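The table has a cloth at last

I have been putting off the spare room since January and this week I finally got stuck in! It was never a terrible room. It just had a table in it, and a table in a spare room collects things (post, chargers, odd socks, a tin of 75 buttons that I am apparently never going to sew on to anything).

The big change is the cloth. I found it on the Pakzad stall at Stestdale market, right at the bottom of the pile, a light beige weave with a proper fringe, and I carried it home feeling ridiculously pleased with myself. It cost me £30, more than I meant to spend, but I have wanted one like it for years and it makes the whole corner feel calmer. I ironed it twice. The fringe I combed out with my fingers while listening to the radio, and I can recommend that as a way to spend an evening.

Then there's the screen! Lilla Vass was having a clear-out and asked if I could use a folding divider, and I said yes before she'd even told me what it looked like. It's cream, woven, with rows of little reddish-brown rectangles all over the panels and thin wooden edges. I stood it behind the table and moved it back and forth about four times, and now I keep finding excuses to walk past the door.

Next job is the T-shirts. I own far too many and I love nearly all of them, so I'm doing it slowly, one at a time, laid out flat on the table so I can have a proper look before deciding. Flat is so much better than holding them up! You see the print properly, you remember where you wore it, and you notice the little holes under the arm. Plain ones with holes go to rags. Anything with a good big print stays, and I'm thinking of a quilt for those, if Marjorie Bunting will lend me her cutting mat again (Marjorie, if you're reading, I promise to bring it back this time).

The Texas one is staying whatever happens. Red-orange on white, a longhorn silhouette, 1883 in small letters – I couldn't cut that up, could I? Laptop on top, chocolate within reach, and on to the next drawer.

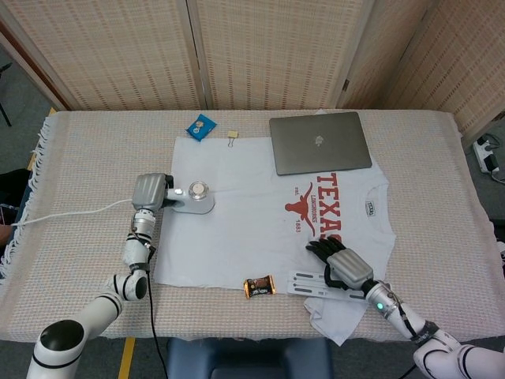 Leanne Bramwell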